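第一次去钱比（Chambi）山城看老神庙，怎么安排半天

钱比的老庙真的值得早起！我去过两回，每回都有新发现，下面把走法写细一点，照着走就行。

第一步：清晨从镇上的富尔卡德（Furkard）车站出发。去山脚的小巴坐满就开，车费30，上车付现金，最好备零钱。

第二步：下车后沿石阶往上走，一共277级。前半段比较陡，中途有座凉亭，可以坐下喝口水，看看河谷里的雾。

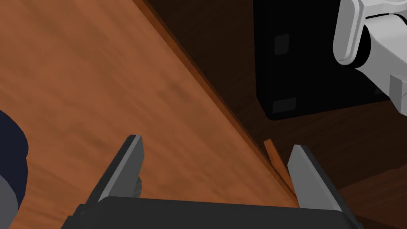
过了凉亭，路就平缓多了，两边是卖花串和糖糕的小摊。想献花的话在这里买，挑茉莉的，香得不得了！

第三步：在庙门外脱鞋寄存，拿好号牌。肩膀和膝盖要遮住，带一条薄披肩最方便。石板地晒过之后很烫脚，五月去的朋友记得穿双厚袜子。

第四步：进门后按顺时针方向绕殿。先看东墙的浮雕，早上7点的斜光正好打在上面，舞者的脚铃都一粒粒分明，我在那儿站了好久舍不得走。

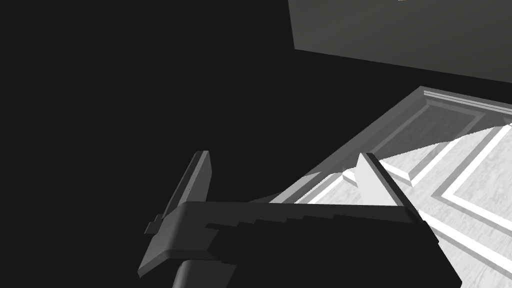

第 2 期 · 第 30 页

第五步：绕完一圈再进内殿。里面不能拍照，说话轻一点。祭司递来圣水时用右手接，不想喝就抹在额头上，也是很自然的做法。
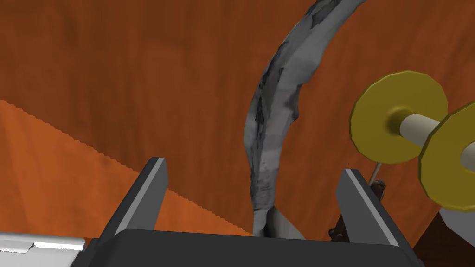 图：夹爪与弧形灰色物体

第六步：从后门出来，别急着下山！往左走一小段就是博尔塔斯内斯（Boltasness）观景台，整座山城都在脚下。同行的Mairéad Quinlan在这里画了一上午速写，连早饭都忘了吃。

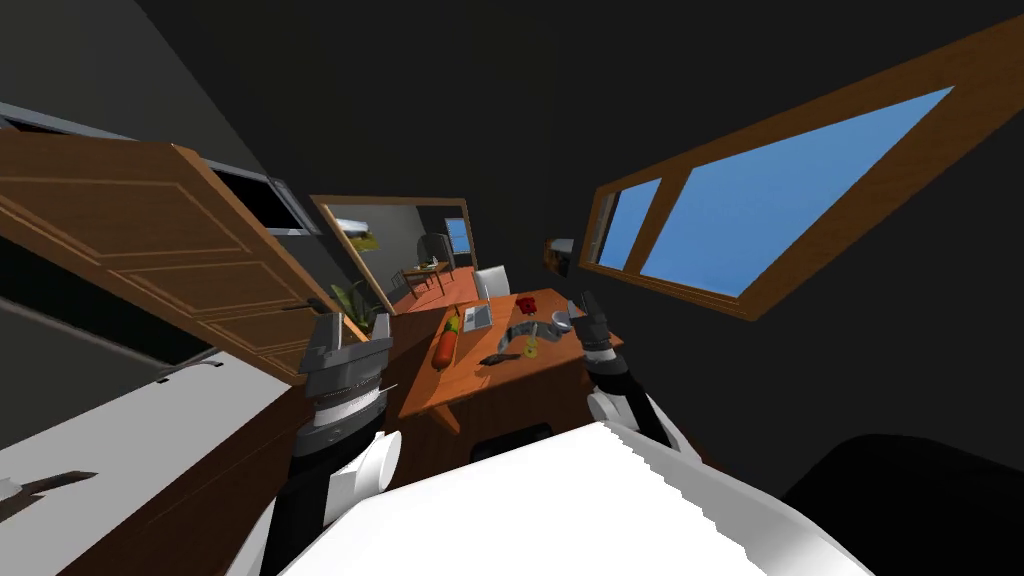 下山可以走西侧的土路，比石阶省膝盖，雨后就还是原路返回吧。山脚的茶铺有现煮的姜茶和炸豆饼，豆饼要趁热蘸酸豆酱，我一口气吃了两份。回镇上的小巴在茶铺对面等，傍晚班次少，最好午后就动身。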